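### 4.2 Fitting the build to a furnished room

The hand-held grippers were assembled over two weekends in the Skoldale shared workshop and then moved to a private apartment, where all later work took place. The bench at Skoldale had been adequate for aligning the linkages and setting the travel of the jaws. It was a poor stand-in for a home. Its surface was hard, level and evenly lit, and every test object on it could be approached from any side. A couch with a loose fabric cover offers none of these conditions, and it was selected as the main work surface for the second half of the project.

Bowls were chosen as the principal object class. They are common in every household, they differ widely in rim thickness and wall angle, and they can be held by the rim with a two-finger jaw of modest opening. The set included stainless steel as well as white and colored pieces, some with plain rims and some with contrasting ones. Blue pads were fitted to the inner faces of the fingers after the bare tips had marked a glazed rim during bench trials at Skoldale. The pad material was cut by hand from sheet stock supplied by Rodrigues, and the thickness was settled by trial.

The operator closes the jaws by means of a trigger with a total travel of 31 mm. Early versions used a stiffer return spring, and hand fatigue was reported before the end of a morning's work. The softer spring now fitted was rated by its supplier for 3000 cycles, and it was replaced once, in May, as a precaution. Metal rims required the most care in approach. A rolled or polished edge gives little friction until the pads are fully seated, and the operator has to judge the moment of contact partly by sight.

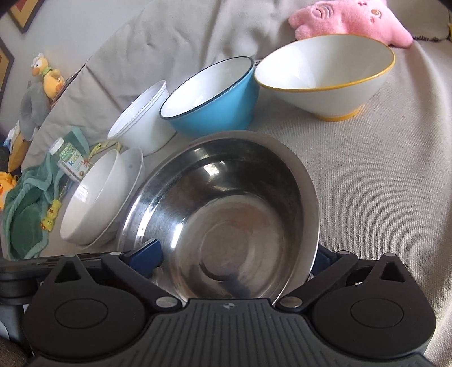 Jagadeesh Arumugam wrote in response to an early draft of this section that the spring ought to be treated as a variable in its own right. In his view a light trigger encourages the operator to over-close, and the resulting habit carries over into every later grasp. The point is accepted. No force sensor was included in the present build – the cost was judged too high for a shared workshop – and the closing force was therefore left to the operator. A revised trigger with a mechanical stop has been drawn up at Bunness and will be reported separately.

Soft support introduced a second difficulty. When a bowl resting on upholstery is pressed from above, it sinks and rotates before the pads meet the rim. The operators learned to come in at a shallow angle and to let the lower finger slide under the lip. Spacing mattered as well. Bowls set close together leave little room for the outer finger, and a grasp that is simple on an isolated bowl may have to begin from the opposite side when a neighbor is nearly touching. For this reason the layouts were varied between tipped, loosely grouped bowls and ordered rows, as in Figure 7, where both grippers are present. 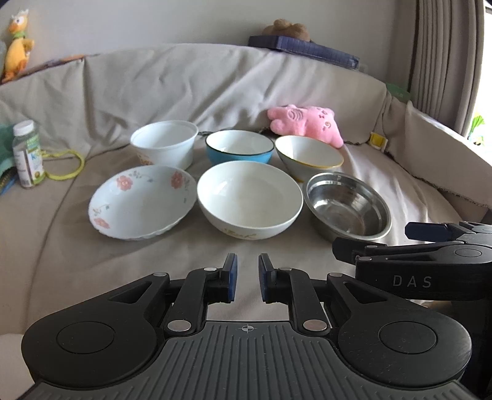 **Figure 7.** Six bowls in two rows on the covered seat, with two hand-held grippers.

Siltau Workshop Papers, Vol. 14, No. 2

Working with a pair of grippers raised questions of clearance that had not come up on the bench. The arm housings are broad in relation to the fingers, and two operators' hands, or the two hands of one operator, could not be brought to adjacent bowls without some planning. Narrower housings would relieve the problem but would leave less material around the pivot pins, where the first printed parts had cracked. The housings were kept at their original width, and the order of approach was changed instead: the far row is addressed first wherever the layout permits it.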